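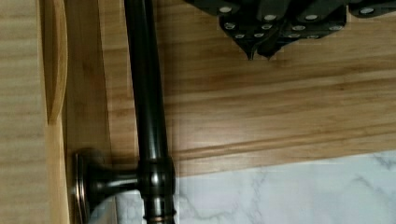
## New pulls on the old doors

The kitchen cabinets in the Rustad house came with small white knobs, and I never liked them. In May I ordered bar pulls from Skurneck in oil-rubbed bronze. The dark finish looks good against the light wood, and the rings near the end of the bar have a bit of copper showing. I went with vertical on the doors.

Each pull sits on a round base that lies flat on the wood, so it covered the old knob hole. I still had to drill the second hole. I made a jig from scrap and taped the drill bit for depth. It took some 5 hours for the whole kitchen, including a trip back to Staseck for longer screws – the ones in the box were too short for the raised panel doors.

The total was $66 for the first batch and $37 for the second, which I ordered after I decided the pantry should match.

The shine shows fingerprints more than I expected. A dry cloth takes care of it. I'm not using any cleaner on them because the care sheet says it can strip the finish.

Drawers are next. I have 6 of those, and I haven't decided between the same bar in a shorter length or a cup pull.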